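27 Sep 2025

Crib job, continued. Nizar brought the little one back from Ultolside along with the bag of spare screws, so I tipped some into the yellow tray and had a good rummage. I want 17 mm ones for the side rails and I'm pretty sure half of these are too long - must ask Valter where he got the last lot.
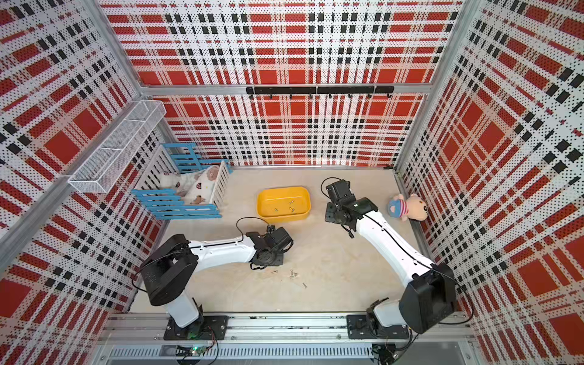
Crib with the doll in, screws in the yellow tray.

The doll stays in for now, I need her for checking the mattress height (and she's no trouble!). Bear's ear seam is next, Heiðrún has the thread. Oh, and the hook rack on the back wall is free, so hang the small drivers there.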